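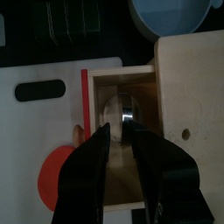
Notebook, March, started 9:40. The till screen at the Ovthorpe shop still shows the wrong tile order after sync, and today I wanted to find out if the fault is in Dreltano or in our export. I have a small open plywood box on my mind as a comparison, the kind with a round whitish disc standing against the back wall: the item is in there, but from the front you see only a part of it. Our missing products are the same. They exist in the catalog, they have a price and a tax group, and still the cashier cannot find them on the screen.

Setup: test till 4, copy of the live catalog, 2333 products. Grid layout on, captions on, pictures off. I turned the pictures off to make the sync shorter, Yee-man did the same last month and saw no difference in the order.

10:15. First full sync. The till received 2000 products and then said "complete". No warning in the log. I repeated it with an empty local database and got 2000 again, so I think it is a page limit and not a timeout. The export from Cenda has all 2333 lines, I checked the file by hand at the start and at the end.

10:50. Called Ama Aryee. She says the limit is a setting on the server side and was put there when the Yao stores moved over, their catalog was much smaller. She does not remember who has the right to change it. I asked her to look in the old tickets.

11:30. Tried to sync by category. Drinks, bakery and gift cards come in full. Household comes in full also, 509 products, but the tile order is wrong: products with no sort number go first, and then the rest. In the export the empty sort number is written as an empty text. Dreltano reads this as zero. This explains the order problem, and it is separate from the limit. I should make two tickets, please do not join them again.

Changed the export on my copy so that an empty sort number becomes 9999. After a new sync of household the order on the screen is the same as in the back office. Did a sale with two items, a refund of one, and a void. Receipts are correct. The refund screen keeps the old order until you log out - I do not know if this matters to the shop.

14:20. Lurdes Simões asked if the cashiers can use the search field until this is fixed. Yes, but only for products which arrived on the till. For the others they must use the open price key and write the product code in the note. Sofia Lobo will send this to Ovthorpe before they open tomorrow.

Still open:
- who can change the page limit, Ama is asking
- export change needs a review, I put it on the branch but did not merge
- test with pictures on, one full sync
- refund screen order, ask the shop

Left till 4 logged in with the test catalog. Please do not update it tonight.

Comments

Yee-man Tai: My test had fewer than 2000 products, so I could not have seen the limit. The order was wrong for me too, I only compared pictures on and off.

Lurdes Godinho: Can we use an empty value and fix the reading in Dreltano? We have a real product with sort number 9999 in bakery.

Ama Aryee: Found the old ticket. The limit is in the store group settings, I have asked for access.

Recent entries
Receipt printer loses the last line
Tax groups after the Yao move
Cenda export, second try
Cash drawer opens on void

Home | Notebook | Tickets | Tills | Search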